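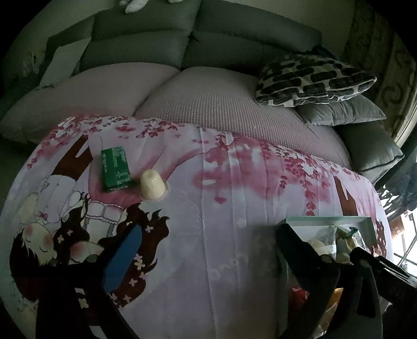
Paste and board tests, 7th November

Carrying on from the Dorano ledgers. Two of the three boards we pasted last week have pulled the wrong way. Board 1 is flat enough to use. Board 2 has bowed outwards by 4 mm at the fore-edge, and board 3 by a bit less. All three had the same cloth and the same weights, so I am looking at the paste and at the lining paper.

Paste, batch 11

Wheat starch, 1 part to 5 of water by volume. Soaked overnight, cooked in the double pan for 19 minutes, stirring the whole time. It went glassy earlier than batch 10 did. Left to cool with a lid on, then pushed through the sieve twice. Second sieving was hardly needed.

Thinned a small pot of it for the lining and kept the rest stiff for the cloth. The stiff paste brushed out well on scrap but dragged on the buckram. I will try it a touch thinner next time – single cream and no further.

Mixed paste and PVA for the spine pieces, half and half. Still not happy with how fast it grabs. Mared Owen prefers two parts paste to one of PVA and her spines do come out neater than mine, so I have made up a jar of each.

Boards and paper

Daher sent the new greyboard. Cut the first sheet and it is a shade thicker than the old stock. It also cuts harder: I had to change the blade after the second cut, though the blade was due.

Checked the grain on every piece this time by bending, and pencilled an arrow on each. The lining paper from the Filedbridge roll has its grain running the length of the roll. I had been cutting it as though it ran across. That accounts for board 2 I think, and probably board 3. Board 1 was lined from an offcut I had turned round to save paper, which was luck.

Cut four new test pieces, all A5:
A – new board, lining with the grain, batch 11 thin
B – new board, lining across the grain, batch 11 thin
C – old board, lining with the grain, batch 11 thin
D – old board, lining with the grain, paste and PVA two to one

Cloth on the outside of all four, stiff paste. Put down between blotters with a press board on top and the iron weights on that. Changed blotters after an hour and again before I went home. B was already trying to curl when I lifted it. 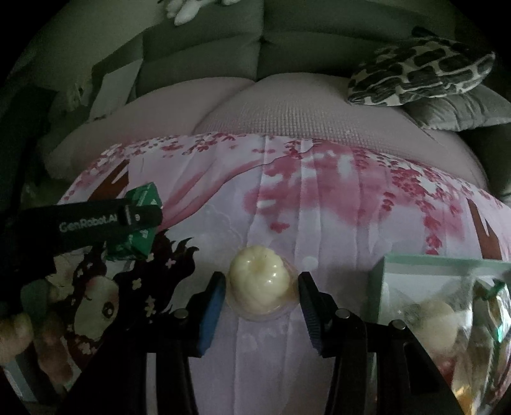
The other thing to settle is how long to leave them. I have been taking boards out the next morning, and Mared says two full days, with fresh blotters each morning. I will leave A and C for two days and take B and D out tomorrow, then swap it round on the next set.

Eltadville job

The parish registers have 147 leaves in volume one, counted twice, and the last is a stub. Sewing is broken at the third and fourth sections. The rest is sound and I would rather leave it alone. Old spine linings are animal glue and came up with a thin poultice, slowly. Stopped at the halfway point as the fold of section six was starting to lift.

They would like the original boards kept. The front one has a corner gone soft. Can be fed with paste and clamped.

To do

Order blotters, we are on the last pack. Ask for 500 sheets and see what the price does.
New blades.
Mark grain on the Filedbridge roll, both ends.
Wash the big sieve properly.
Measure A to D against the steel rule and write the figures in the back of this book.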